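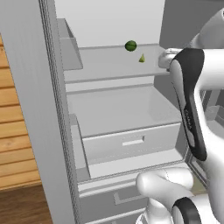 Roxana Arango says I should quit buying groceries for the person I wish I was, and I've been chewing on that since February. She left it as a comment on my last post, and ouch.

So I tried her way: one shop a week, a list on paper, no wandering. The Plovovville market is a 7 minute walk from my door, so I used to drop in most evenings "just for bread" and come home with fennel. I don't even like fennel! Now I plan five dinners and leave two nights open for eggs on toast, or soup if Mahlet Gebretsadik brings some over (her lentil one is the best thing I ate all winter – I've asked for the recipe twice).

The first week was rough. I ran out of onions by the third night and had to make chili without them, and it was pretty sad. By week two I'd figured out that I go through roughly $32 of fresh stuff when I stick to the list, way less than I was spending before.
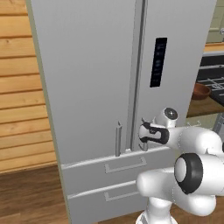
*Fridge doors, closed.*

The hard part is still the snacking. I wander into the kitchen at ten, stare at the shelves, wander out again, then do it all over at ten thirty. Mahlet swears by mint tea. I swear by cheese, so we'll see.

Next week is cabbage three ways. If you have a good slaw that doesn't need mayo, leave it in the comments, please!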